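**Weddale publishes a rulebook for two-handed robots and asks buyers to doubt the numbers, its own included**

MELNYK, July — Weddale, a small testing shop that checks robot claims for food service and retail buyers, has released its house rules for judging tabletop work by humanoid robots. The rules run to 58 pages. The company says they should have been shorter, and that much of the length comes from closing loopholes.

Plate-and-cake setup, two views: 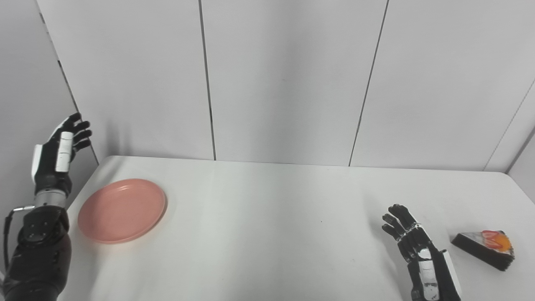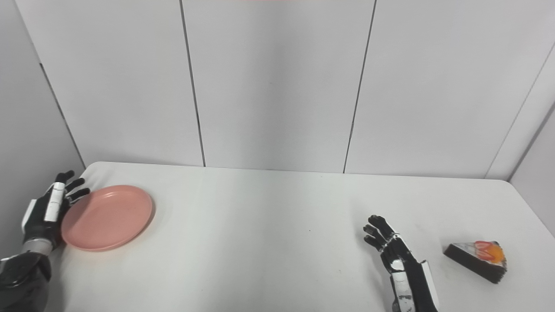
**Does a robot that passes these rules count as safe to work next to people?**

Passing tells a buyer how a robot did on one task, on one table, under conditions that were written down ahead of time. Safety around people is a separate matter with its own standards and its own assessors. Weddale will not issue a letter that blurs the two, and it has turned down clients who asked for one.

The rules were drafted by Young-sook Yeo and Joon-young Seo after they went back over 2,951 trial records sent in by vendors. Too many of those records, Yeo said, left out the failed tries, or never said who decided that a try had failed.

"We kept reading 'success rate' and finding no definition of success," said Yeo. "If the item lands on its side with the topping crushed, is that a success? Some vendors thought so. Write it down first, then run the robot."

Main points in the release:

- A claimed success rate must rest on at least 200 tries in a row, with every try reported.
- The start position of each item, and how far it may shift between tries, must be set before testing begins.
- Any human touch, including straightening an item, ends the try and counts as a failure.
- Remote control by a person must be reported for each try. A footnote at the back does not meet the rule.
- Results with stand-in items may not be used to make claims about real food.
- Raw video is kept for 30 months and shown to any buyer who asks.

The last point drew the most complaints during review. Tratunberg, a maker of robot arms that took part, argued that storage costs would fall hardest on small firms. Weddale kept the rule but now allows lower-resolution copies after the first year.

Jae-in Noh, who reviewed the draft for the kitchen supplier Testau, is not sold. "It's better than what we had, and what we had was a sales video," Noh said. "But a clean table in good light is still a long way from my prep counter at 6 a.m. I'd want a chapter on clutter before I paid for anything."

Weddale agrees that the chapter is missing. Seo said a draft exists and that he doesn't trust it yet — two testers using it scored the same robot very differently.

The rules are voluntary and carry no legal weight. Weddale does not offer a seal or a badge, and asks firms not to make their own.

Copies are free on request from the Melnyk office. Corrections and objections go to Eun-seong Ok, who will post them with replies, including the ones Weddale has no good reply to.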